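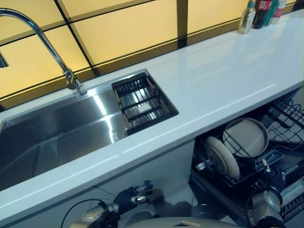

The great dishwasher peace treaty

I grew up in a house where loading the dishwasher was a spectator sport. My dad would stand behind whoever was doing it, breathing through his nose, and then the minute you'd left the kitchen you'd hear him taking it all out again. So when my editor asked who fancied writing about washing-up, my hand was in the air before she'd finished (I think she was hoping for somebody with a nicer kitchen, but there we are).

My first call was to Reet Butkienė, who has been fitting kitchens in and around Clukthorpe for longer than I've been paying rent, and who has strong feelings about sinks. Very strong! I'd rung to ask about dishwashers and we spent the first half of the conversation on basins.

"People choose the hob, they choose the tiles, they agonise over handles," she told me. "Then they say, oh, any sink. And the sink is where you stand every single day."

Her favourite is a big rectangular one set underneath the worktop, with no lip to catch the crumbs, so you can sweep everything off the surface and straight in with the side of your hand. Stainless steel, always. She's tried to like the coloured ones and she can't. A tall gooseneck tap goes with it, and she wants it tall enough that you can get your biggest stockpot under without tipping it sideways and swearing.

And then there's the drainer basket. I've always had one of those plastic racks that lives on the worktop and slowly goes pink at the corners, and I'd never thought to question it. Reet puts the rack inside the sink instead, over to one side, so the drips go down the plughole and you get your worktop back. I bought one from Grikis, the little hardware shop at the bottom of our road, and I'm a convert. It's only a couple of wine glasses and the good knife most evenings, but the relief of seeing a clear bit of counter first thing in the morning – I can't tell you.

Right, dishwashers. I put a question to readers back in November and had 495 replies, which is more than I got for the piece about my divorce. The thing that divided you was rinsing. Up to 80 of you wrote in capital letters about it. Reet is a scraper: everything solid goes in the bin, nothing goes under the tap, and the machine gets on with the job it was bought for. I'm a secret rinser. I've cut down, but if there's egg involved I can't stop myself.
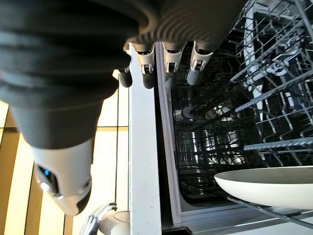 Door down and racks within reach: unloading is the half of the job we all put off.

Where Reet and I do agree is on position. The dishwasher wants to be right beside the sink, so that you can scrape, turn and load without carrying a dripping plate across the floor. In my old flat in Nullham it was on the opposite wall, and I had a permanent trail of gravy between the two. She also likes you to pull the top rack out and leave it out while you clear the table, with the cups going in as they arrive. I'd always opened and shut the door for every single mug, like someone posting letters.

A word about what lives on the worktop nearby. Reet will allow bottles, as long as they're the ones you cook with and they're pushed well back against the wall where a sleeve won't catch them. Oil, soy sauce, whatever you reach for. Mine had bred. I went through them on Sunday and got down from a small crowd to 8, two of which were the same vinegar.

As for unloading, I've tried everything, including bribery. What has stuck in our house is doing it while the kettle boils. Bottom rack first, so the puddles on the upturned mugs don't tip all over the clean plates, then the top, then cutlery, which I leave for my son. He says the Kütt drawer organiser I bought him for the purpose is the worst birthday present he's ever had. He's using it, though, and the teaspoons are back in with the teaspoons.

I rang my dad to tell him all this. He wanted to know which way round I put the bowls.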